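Parasitology bench notebook — Wednesday, late start

Finally got a proper run at the stool float comparison! Batch 213 came out of the fridge at 9:40 and I had the first slides up before coffee. Thulani Venter did the sugar solution, I did the zinc sulfate, and we swapped slides so neither of us read our own.

Sugar is winning for Ascaris so far. The eggs come up clean, with that lovely bumpy outer coat, and they hold their shape long enough to go back for a second look. Zinc sulfate is faster to mix and much less sticky, but three slides had eggs starting to cave in by the time I got to them. Whipworm looks good in both (those little plugs at each end, I never get tired of them).

Spun everything at 1000 rpm, 20 minutes standing with the coverslip on. Want to try a shorter stand next week. 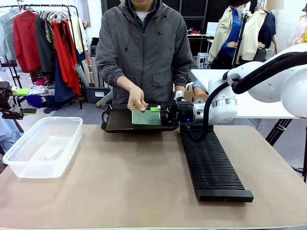
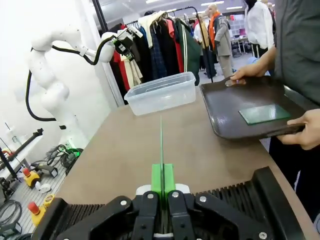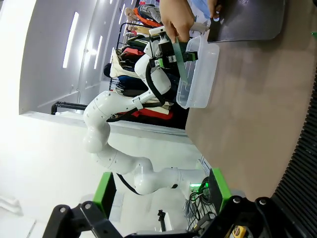 Sample 3214 is the one I keep going back to. Thulani called hookworm, I called hookworm, and then on the second slide there was something longer and thinner that neither of us liked. Could be Trichostrongylus. I measured it twice with the eyepiece scale and got a number right on the line between the two, so we're setting up a culture and letting the larvae settle the argument. Labels got mixed up on the rack again, so I'm going over to color coding: green for zinc sulfate, same sort of green as the board on the black tray in the first picture, which you can spot from across a room. Sugar gets yellow. Please stick to it, Dlamini batch included.

Other bits:
Climano incubator is holding steady at 27, leave the dial alone.
Nearly out of coverslips. Vestton order is in.
The Skonance scope needs its 40x cleaned — there's sugar on it, and yes, that was me.

Culture dishes for 3214 are on the second shelf, lids taped. Keep the charcoal damp. I'll look at them Friday, can't wait to see what crawls out.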